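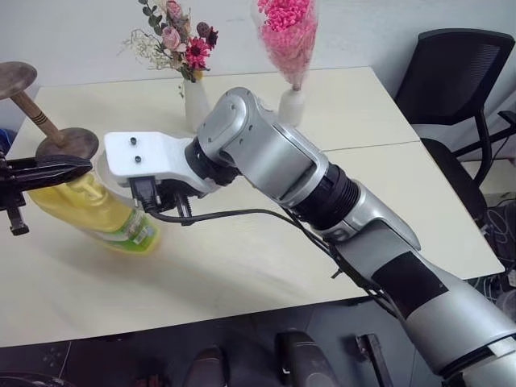 FALLSKA WOMEN TO PLAY ALL HOME MATCHES AT ULLOA PARK

Club signs two-year agreement for the main ground

Fallska, 17th September

Fallska Football Club is pleased to announce that its women's first team will play all remaining home league matches of this season, and all of next season, at Ulloa Park. Until now the team has played at the Dakon Road training ground, where there is place for 350 spectators and only one covered side.

The agreement was signed this week between the club and Holtinine, the company that owns and manages Ulloa Park. It covers the pitch, the changing rooms, the medical room and the floodlights on all match days, and also one evening training session per week from October until the end of the season.

The women's team finished fourth in its league last spring. The last home match of that season was sold out 12 days before kick-off, and many supporters wrote to the club to ask for a larger ground. Talks with Holtinine began in July, after the men's fixture list was known and it was possible to see which weekends were free.

"We are very happy that this is now decided," said Telma Pereyra, head of women's football at Fallska. "Our players know Ulloa Park from two cup matches, and they liked the pitch very much. It is longer than the one at Dakon Road and this fits to the way we want to play. For our supporters it means a seat, a roof and a shorter walk from the station."

The first match at the new home will be the league match against Dakon, with kick-off at 2 pm. For this match the main stand and the east stand will be open, together 2,000 seats. The north stand stays closed for women's matches at first – it will be opened when sales make it necessary.

Tickets

Season tickets bought for Dakon Road stay valid and do not need to be changed. Holders will receive a seat number in the main stand by email. Those who wish to sit together with friends should write to the ticket office before the email is sent, as it is difficult to move seats afterwards.

Single tickets cost 8 for adults and 3 for children under 14. They are sold on the club website and, on match days, at the two windows beside the main gate. Supporters who hold a season ticket for the men's team can enter all women's league matches for half price.
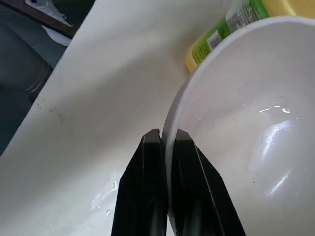 Will the women's team still train at Dakon Road?

Daily training stays at Dakon Road, with the exception of the evening session at Ulloa Park. The girls' teams also continue to train and play at Dakon Road as before.

Travel

Bus 47 stops in front of the east stand and runs every half hour on match days. The car park behind the north stand has 92 spaces, of which a part is kept for disabled supporters. These spaces must be booked through the ticket office. Bicycles can be left along the fence at the main gate.

Journalists who wish to attend the match against Dakon are asked to apply for a press seat by noon two days before. Telma Pereyra and the team captain will be available for short interviews after the match, in the room next to the players' entrance.

Press contact: Media office, Fallska Football Club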